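Radgate slow-living shop Grellell opens a reading room upstairs this June

RADGATE – I've wanted to write this announcement for so long that I'm a little giddy typing it. Grellell, the secondhand bookshop I run on Shevchuk Street, is opening its upstairs floor as a free public reading room in June, and you're all invited!

We're calling it Idulness, spelled wrong on purpose (my grandmother Larysa Lytvynenko wrote it that way on a note she left in her favorite novel, and I never had the heart to fix it). You come up the stairs, you pick a book, you sit down. There's no membership and no minimum spend, and you don't have to buy the book when you're done with it.

We're starting with 2442 books on the shelves, most of them donated by people in town over the past two winters. Lanying Jin sorted nearly every box and has strong feelings about where the travel writing should go. Fengying Yuan picked the poetry, all 84 volumes of it, and she'll be reading from a few of them on opening night at 7 p.m.

We kept the furniture simple – soft chairs, warm wood, plenty of bare floor so strollers and wheelchairs can get through.
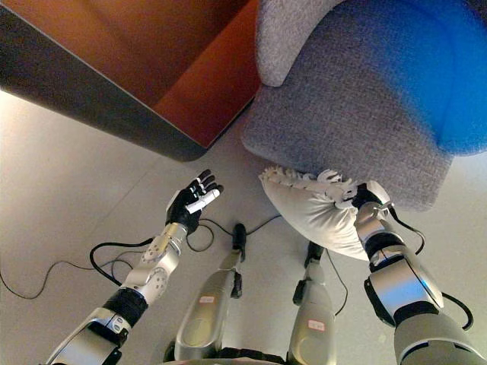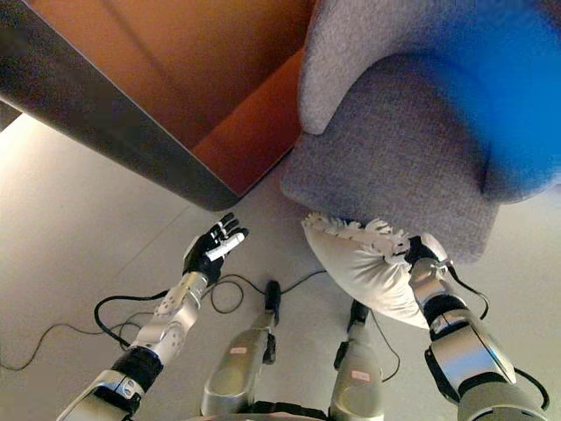

The gray armchair and the wood beside it

What's happening on opening night

Doors open at 6 p.m. and we'll have tea, lemon cake and a table of books to take home for free. Jeferson Rezende is bringing his guitar and has promised to keep it quiet enough to read over. After Fengying's poems there'll be a swap, so bring one book you love and go home with somebody else's.

"I grew up doing my homework in a library that closed when I was 12," says Lungile Motaung, who will run our Saturday-free, weekday-only homework hour from 4 p.m. "I'd have lived in a room like this."

Opening night is capped at 49 people because of the stairs and the fire rules, so please email the shop to save a spot. After that just walk in, 10 a.m. to 8 p.m.

We're still looking for large-print books and anything in Portuguese or Ukrainian. Drop them at the counter downstairs – boxes are fine, bags are better.

Press contact: ask for me at the Grellell counter, or write to the shop and put Idulness in the subject line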